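Small Things on Big Tables: Odds and Ends from the Kurkusberg Gallery

Welcome back to the gallery, and a special hello if you have wandered over from the Prellik swap pages, because I know a good many of you do! This time it is all tabletops and what collects on them. I have always thought you can learn more about a house from the clutter in the middle of the table than from anything hung on the wall, and I am as guilty as the next person. My own table at home in Vutidstead has not been properly clear since the children were small, and they are neither small nor at home any more.

The gallery now runs to 201 pictures, which is rather more than I ever meant to put up when I began with a handful of buttons and a broken egg timer. Do take your time with it. Put the kettle on first, that would be my advice.
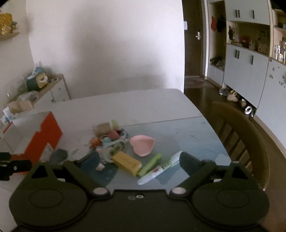
Words by Cengiz Yalçınkaya

The toy heap. I am very taken with the little tricycle, white and teal with printed wheels, which has ended up in the thick of it all along with an orange figurine and a pale green something shaped rather like a cup. Toys do this if you leave them, they climb on top of one another and by teatime you have a heap. The yellow block in front put me in mind of butter straight away (I was hungry, I admit), and I do like the green marker next to it, and the white pen with its small floral print. My aunt in Demirtaş used to keep a flowery pen by the telephone and woe betide anybody who walked off with it.

Don't miss the pink heart-shaped dish either. I have a great weakness for a heart-shaped dish. They are hardly any use, because nothing you own is ever the right shape to go in one, but they are lovely for rings and hairgrips and the odd foreign coin, and I would have one in every room if there were space for it.

One or two of you have asked how I choose what goes in, and the answer is that I don't choose very much at all. If I catch myself looking at the same picture over my second cup of tea, in it goes. I have turned down some very handsome photographs of cathedrals that way, and kept a picture of a drawer full of string which is still, 7 years on, the one people write to me about most.
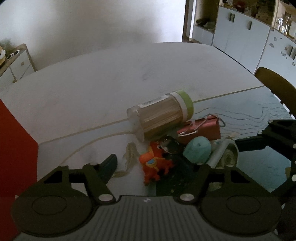

Page last changed: 5 November 2022

Toothpicks and company. A clear jar with a bright green lid, lying on its side and packed with toothpicks all lined up lengthwise, and what a satisfying sight that is! I once bought a box of 1000 for a party where we served olives and not much else, and I was still finding them in coat pockets years afterwards. Next to the jar is a red metal binder clip of the large sort, the kind that would see to a whole year of gas bills in one go, and in front of that a smooth teal egg of a thing with a little dimple near the top. I keep coming back to it.

The orange-red toy with the stubby limbs is my favourite, though. It has a blue patch on its middle edged in yellow, and one small pale eye, and I think it has a good deal of character for something so short in the leg. The table itself deserves a word too, pale and marbly on one side and light blue on the other, with thin wavy lines running over the blue like the hills on a walking map. I would happily eat my breakfast off that.

If you have a table of your own in a similar state, please do send it in, and don't tidy it first! Number 87 in the gallery (the sewing box and the lemon) came from a reader who very nearly put everything away before she took it, and I shudder to think. Letters and pictures both find me through the Kurkusberg page, and I do answer them all, if slowly in November when the garden wants putting to bed.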